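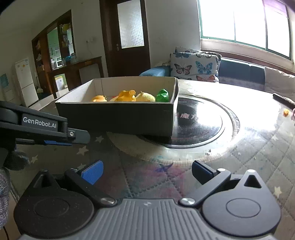
The round table, with its clear cover over the gray cloth.

I gave up on the big notebook in March and went back to index cards for recipes. I have been asked twice now how I do it, so I am writing it down.

My mother-in-law cooked from memory and left very little on paper. What she did leave was in an old Restano candy tin: bills, a bus schedule and 30 slips with ingredients but no instructions. One of them says "flour, until right." I have made that bread six times and I still don't know what right is.

When I started copying her slips, I put them in a bound notebook in the order I found them. That was a mistake. Soup followed cake, and when I worked out a better version of something there was no room left on the page to say so. By the end I had arrows running from one page to another and I couldn't follow them myself.

Cards fix most of this. I use the larger size, lined on one side. The name of the dish goes in the top left corner and the person I got it from goes in the top right. Ingredients are on the lined side, in the order they are used. The steps are on the back. If the steps don't fit on the back, I am usually writing too much.

I write in pencil for the first 3 times I cook a thing. After that I go over it in ink. The plum dumplings are still in pencil after two years. Norbert Szénási gave me that one over the phone and he kept changing his mind about the potatoes.

Oven temperatures need care. Hers were all "medium" or "hot." My oven runs a little cool, so for her poppy seed roll I write 400 on the card and put "our oven" next to it. If I copy a card for someone else I leave that note in and tell them to watch the color of the crust.

I weigh flour now. The scale is a plain Waltberg and the battery door is held on with tape. A cup of flour from me and a cup of flour from Hayley Pearce came out far enough apart that we stopped wondering why her biscuits were better. For that recipe the card says 200 grams and nothing about cups.

The dividers are cut from cereal boxes. I have soups, bread, meat, sweets, and one called "other" — mostly pickles. I tried sorting by season and went back after a month because I could never decide where to put lentils.

Séverine Lefèvre wants me to scan them all. I probably will, at least the old slips, which are getting soft at the folds. The cards themselves I can always write out again.

Next is the walnut cake. There are two slips for it and they disagree about the eggs.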